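November, Sunday night

Woke at five with the heat banging in the pipes and couldn't get back to sleep. Made coffee and sat at the kitchen table with the notebook from the language class. We are up to past tense and I am still bad at it. I wrote out ten sentences about what I did yesterday and checked them against the back of the book. Four were wrong, all the same mistake.

Yesterday I rode the bus to Miltstead to look at the apartment. I have been putting off writing about it. The place is on the second floor over a shoe repair shop, two rooms and a kitchen with a window over the alley. The rent is 400 less than I pay now. The bathroom has a tub, old, with a rust mark under the faucet. The landlady let me stand in there and run the water for as long as I wanted. It came out brown at first and then clear. The bedroom floor slopes toward the street. I put my pen down on it and it rolled to the wall.

What I can't decide is the distance. From here I walk to work in 10 minutes. From Miltstead it is the number 3 bus and then either a change at the depot or a long walk up the hill. In summer I would walk. In January I would be standing at the depot in the dark with everybody else. I timed the trip back and it came to around 50 minutes, with a wait that may have been bad luck.

The savings would go to the Huanca trip. I have wanted to go since the first year of the class, and the fund is stuck at the same figure it was in spring. Every time it gets up a little, something breaks. In June it was the tooth. In September it was the car, which I then sold anyway, and that is why I am reading bus schedules now.

I made two columns in the notebook. Under staying I wrote the walk, the library, the neighbors I know, not having to pack. Under moving I wrote rent, tub, quiet at night, Huanca. Then I added the smell of glue from the shop under staying, though I only noticed it on the stairs and it was gone inside the apartment.

Packing is a real item. I have lived here nine years and I have never cleaned out the hall closet. I opened it this afternoon to see. There are two boxes in the back I haven't looked in since I moved here, and one of them still has the Jotach movers' sticker on it. I took out the top layer, which was Christmas cards and a lamp with no cord, and put it all back.

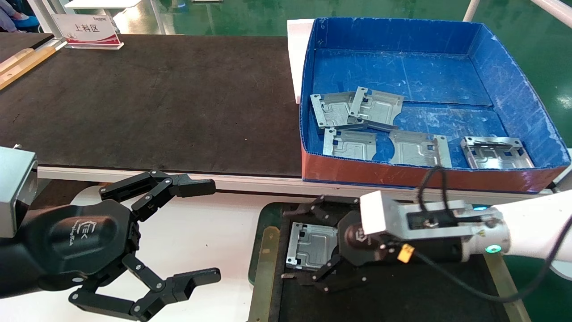
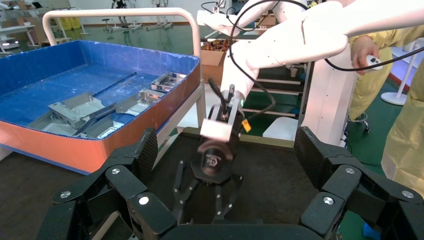 After lunch I called my sister and read her the two columns. She listened to all of it and then said I had left out the most important thing, that I complain about this apartment every winter and have done it for nine winters. She said the heat, the upstairs people, the front door that sticks, she could recite it. She also said that 400 a month was a lot of money to pay for a short walk. I said it was a short walk twice a day. She said fine, then stay, and don't call her in February about the pipes.

I didn't have a good answer. I told her I would sleep on it and she asked how many nights I had slept on it so far. We talked about her knee after that. It is better going up stairs than coming down them.

Made soup with the rest of the squash and too much pepper. Ate it reading the Hotus guide, the old edition from the library, the chapter on getting around by bus. It says to carry small bills and sit on the left side for the view. The trip in the book is eleven hours. I noticed I read that part without minding at all, and it is a good deal longer than the ride from Miltstead.

The landlady wants to hear by the end of the week. She said there is one other person looking, which they always say, but the shoe repair man told me the same thing when I was on my way out, and he has no reason to make it up that I can see. He also told me the street gets plowed early on account of the school.

Things to find out: whether the number 3 runs after nine at night. Whether I can paint. How much notice I have to give here – I think it is a month but the lease is in one of the folders under the bed. Whether the bed will go up those stairs, which turn twice.

Got the folders out at eight. The lease says 2 months. That means paying for both places for a month if I take it, and I hadn't counted on that. Wrote it under staying, then crossed it out and wrote it at the bottom by itself. I will ask if she can hold the start date.

Laundry is still wet on the rack. Class tomorrow, chapter six, and I need to redo the four sentences first.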